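Okay, settling in with a cup of tea because a few of you asked how I finally learned to sleep properly after years of being terrible at it, and my answer is too long for one post. So this is going to be a bunch of posts. Sorry in advance, and get comfy!

Some background first. For most of my adult life I was the person who went to bed at one in the morning, woke up at five thinking about an email, and then fell asleep again ten minutes before the alarm. I thought this was just my personality. My mother sleeps like this too, and so did her mother, so I figured it came with the curly hair.

Then we moved to Ostley, and the apartment we rented had no curtains in the bedroom. None at all, just bare rods. The streetlight outside came straight in and landed on my pillow. I lived like that for far too long, with a sweater over my face, telling everybody I was going to buy curtains on Sunday.

When I did buy them I went cheap, from Wovley, the plain gray ones with the thick backing. They were too long and I never hemmed them, so they sit in a puddle on the floor and the cat sleeps there. But oh my goodness, the dark. I slept until eight the first morning and woke up convinced I had missed something important.

That was the thing that got me curious. If one pair of curtains could do that much, what else was I putting up with for no good reason? I started keeping a notebook by the bed. Nothing fancy, only what time I turned the lamp off, what time I woke up, and how grumpy I was at breakfast.

I kept it up for 18 weeks, which for me is a record in any hobby (ask my ukulele). I don't own a sleep watch and I don't want one. I had one for a little while and it told me I'd slept badly on a morning I felt wonderful, and then I felt bad all day because of it!

What the notebook showed me pretty fast was that my evenings were too bright. Every lamp in our place had those cold white bulbs that came with the apartment, and I'd have the whole lot on until the minute I lay down. My poor brain thought it was lunchtime.

So now, after dinner, the ceiling lights go off and we use two little lamps with warm bulbs. I felt silly the first week, like I was living in a restaurant. My husband kept reading the mail with the flashlight on his phone. We're used to it now, and when I visit people with the big lights on at ten at night I want to crawl under the table.

I got a bit obsessed with small lights in general, the little glowing ones that machines have. Once you start noticing them they're everywhere. The router, the toothbrush charger, the power strip, the thing under the TV that does I don't even know what.

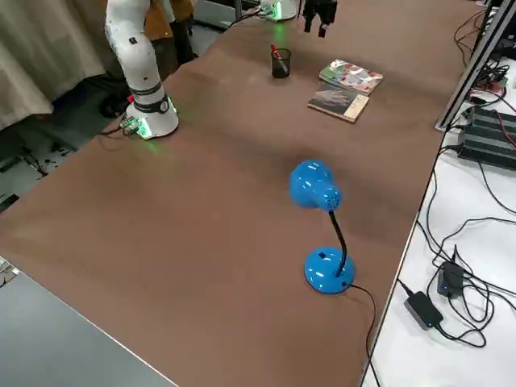

Green glow around the base, and on the tabletop too. Little lights, everywhere I look!

In our bedroom it was the power strip that bothered me most, an orange switch right at eye level when I lay on my side. I put a square of black tape over it. The charger moved to the kitchen, and my phone went with it, and I'll be truthful with you, that second part hurt.

For the phone I needed a replacement, something to do with my hands. I tried a crossword book and got too competitive with myself. I tried knitting and kept dropping stitches. What worked was novels I've already read, because I can stop anywhere. I'm on Oláh again, the long family one with all the aunts, and I've been in the same chapter since September.

Food, since somebody always asks. I stopped having coffee after lunch and it made a big difference for me. My sister drinks an espresso at nine at night and sleeps like a stone, so please don't take my word as law. I do still have a cookie before bed. I'm not giving up the cookie.

The mattress! I saved for this one. Ours had a dip in the middle so deep that we both rolled into it. The fancy ones at Mandberg were 2,000 dollars and I laid on one in my coat and nearly cried, then went home and bought a plain firm one for 300. It smelled odd for a few days with the windows open and has been lovely ever since.

I still have bad nights. Last week I was up at three going over a conversation I had in a parking lot years ago. The difference is that I don't lie there fighting it anymore — I get up, sit in the kitchen with the small lamp, eat some toast, and go back when my eyes get heavy.

Anyway, if you only try one thing, I'd start with the curtains. And if you have a trick that works for you, put it in the replies, especially if it involves getting a cat to stop walking on your face at dawn. I have no answer for that one and she's looking at me right now.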